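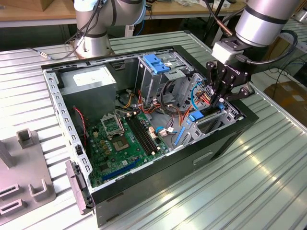
Fig. 3. Tower on its side with the panel off, socket bracket up, and one gripper over the cables near the drive cage.

Section 3: The Open-Case Station

By now both arms are bolted down, powered and answering to the controller (Section 2). This is the part of the build where the bench starts to earn its keep! The goal of this section is a station where an old desktop tower can be worked on by both arms, in the same spot, day after day. We call ours Etim, and the release this guide goes with is Etim 400. If you are running the older Ono scripts, the hardware steps are the same but the menu names differ.

Plan on a full evening for the first pass. The second tower takes a fraction of that.

What you need

- A donor desktop tower you don't mind scratching
- The fixture plate with raised brackets (parts list, Section 1)
- Phillips screwdriver, non-magnetic tweezers, grounding strap
- Masking tape and a fine marker
- A small tub for screws

3.1 Preparing the case

1. Unplug the tower from the wall and hold the power button in for ten seconds. Leave the power cord in another room. I mean it - ours hangs on a hook by the door.

2. Remove the side panel and store it flat.

3. Pull off the front bezel. On most cases it is held by plastic tabs along one edge. It can lean against the end of the case while you work, as long as neither arm has any business on that side.

4. Lay the case down with the open side facing up. Let it settle on the ribs of the table and press each corner. If it rocks, slide a folded strip of tape under the high corner.

5. Take out the CPU cooler, the CPU and the memory, and bag them. An empty board is much kinder to a beginner's program.

6. Open the socket's metal retention bracket and leave it lifted.

CAUTION: Never let a fingertip, yours or the gripper's, touch the inside of the socket. Bent contacts usually mean a dead board.

CAUTION: Do not open the power supply unit. It can hold a charge long after it is unplugged, and nothing in this guide calls for going inside it.

3.2 Marking the home position

1. Put the case where both arms can reach the drive cage with the elbow still bent. A straight elbow has nowhere left to go.

2. Run masking tape along two sides of the case and draw the corner positions with the marker.

3. Place the fixture plate at the side of the work area, clear of the case, and tape its outline too.

4. In the controller menu, choose Station > New and type a name. Ours is sotville, after the shared workshop where the first one was built.

5. Jog the right arm down until the closed fingers hover over a corner of the case rim. Save the point. Do the same for two more corners.

6. Choose Station > Check. The controller reports a fit number. Under 3 is good. If yours is higher, repeat step 5 before you blame the arm. It was me every single time.

Note: Shiny ribbed metal throws back long streaks from ceiling lights. If you add the optional camera in Section 5, try it with the lights on and with them off before you decide where it goes.

3.3 Routing the arm cables

Do this before any motion at all, even a slow one.

1. Leave a loose loop in the gripper cable beside the wrist, big enough that the wrist can turn both ways without pulling.

2. Run the cables of the second arm along its links and down to the base.

3. Move each joint by hand through its range with the motors off. Watch for a cable that goes tight or drops into the case.

4. Keep spare leads off the part of the table the arms sweep over.

3.4 First approach to the cables

Now the fun bit. Cables are floppy, they never sit the same way twice, and seeing a gripper come down toward a bundle of them is still my favorite thing in the whole project.

1. Set speed to 3 percent. Keep one hand on the stop button.

2. Choose Motion > Hover and bring the open gripper over the drive cage area. Stop well above the cables.

3. Check from the side that the fingers will clear the cage and the rim of the case. The view from above fools everyone.

4. Lower in single steps until the fingers are on either side of one cable.

5. Close at force setting 67. That was our best value for SATA data cables. Thicker power bundles may need more, so go up slowly.

6. Lift a finger's width, wait, lower, and open.

7. Save the sequence as cable_1.

CAUTION: If a cable is still latched at its plug, do not pull. Stop the arm, open the gripper and release the latch by hand. A locking plug can take the socket off the board with it.

Note: Error 3886 during step 5 means the fingers closed farther than expected and found nothing between them. Open, raise, and go back to step 3.

Note: The plastic drive release latches are tempting. Leave them for Section 4, where both arms work together. One arm pushing on a latch with nothing bracing the case will shove the whole tower out of its tape marks.

3.5 Before you leave the bench

1. Park both arms with the grippers raised and away from the case.

2. Check the case against its tape corners and nudge it back if needed.

3. Save the station file and copy it to a second drive.

4. Power down the controller, then the arms, in that order.

Nikau Tipoki wrote the hover routine and Abundio Carrillo worked out the grip settings one cable at a time. Corrections and better numbers are very welcome on the Utham project page. Please include your gripper model and the fit number from 3.2.

Section revised February 2019. Continue to Section 4: Two-Arm Moves.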